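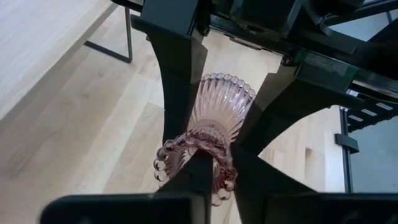

Pink pressed glass, ribbed cup, beaded foot.

Sat 20 September

The dahlias have gone completely bonkers and I could not be happier! I cut 69 stems before breakfast this morning and you would hardly know I'd been out there. Every bucket is full, the kitchen sink is full, and there's a soup pot of them on the stairs that I've already kicked once.

If you've been reading since spring you'll remember I planted these late. The tubers came from a swap table over in Pakbridge, in paper bags, half of them with the names rubbed off. I figured I'd get leaves and maybe a flower or two by frost. Then we had that warm wet spell in August and they just took off – the one by the gate is taller than me now and has pulled its stake right over.

My favorite so far is a small dusty orange one with a darker middle. No name on the bag, of course. Sun-ja Yeom thinks it might be something her aunt grew in Prosbridge years ago, and she's promised to dig through the old garden notebooks for me. She also taught me the hot water trick, which I'd been too chicken to try. You cut the stems early, stand them in a couple of inches of very hot water (not boiling), and leave them there until the water cools down. Mine used to flop after two days. The batch from Monday is still going strong on the bookcase!

Oh, and cut them when they're nearly all the way open. I wasted so many in my first year by picking tight buds and waiting for them to do something. They sat there like little green fists and then turned brown.

Short stems are the best thing for small vases, so don't toss the side shoots when you're tidying up. One bloom and a bit of mint is plenty. I've been leaving them on neighbors' porches all week.

Digging up will be in November, after the first hard frost blackens the tops. I still have to find a spot to store everything, as last year's crate in the garage got damp and I lost 4 good clumps. If anybody keeps theirs in wood shavings, please tell me how it goes!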